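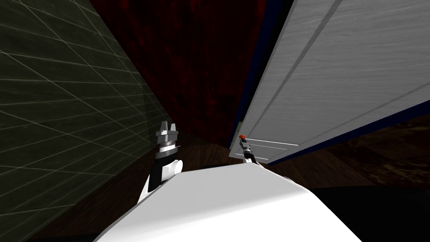 Dark green tile next to a white wooden door.

Vultside Wall Tile, Dark Green
By Semico

Green tile is having a good run, and we couldn't be happier! Vultside is the deep, bottle-glass kind of green, the sort that goes nearly black in the evening and wakes up again when the sun gets to it. It's a glazed ceramic tile for indoor walls, and we've been putting it in kitchens, hallways and powder rooms ever since the first pallets came in last March.

What we love most is the glaze. It pools a little at the edges, so every tile has a slightly darker rim, and no two boxes match exactly. Mix tiles from 2 boxes as you go -- the color spreads out nicely that way and you won't end up with a light patch over the sink.

Ro-un Wi, who picks our colors, tried it against white trim, raw oak and brass before we agreed to stock it. White trim won by a mile, though the brass was close (and the oak has its fans in the shop).

Details
Material: glazed ceramic
Finish: gloss
Use: interior walls, including shower surrounds
Not for floors or outdoor use
Joint: 2 mm
Pieces per box: 87
Edge trim: sold separately, same glaze

Grout
A mid gray shows off the grid. For a calmer wall, go with Ham, our dark olive grout, which almost disappears once it cures. Bright white looks terrific on day one but needs more upkeep behind a stove.

Cutting and care
A regular snap cutter handles straight cuts. Use a wet saw for notches around door casings and outlets, and go slow near the corners. Clean with warm water and a drop of dish soap. Skip scouring pads, please.

Samples
Two loose tiles, mailed flat, so you can see how far the shade swings. Prop them up where they'll live and look at them after dark too!

Also in this glaze: Drirkismont, a long, skinny tile that's great stacked upright.

Page updated 25 May 2023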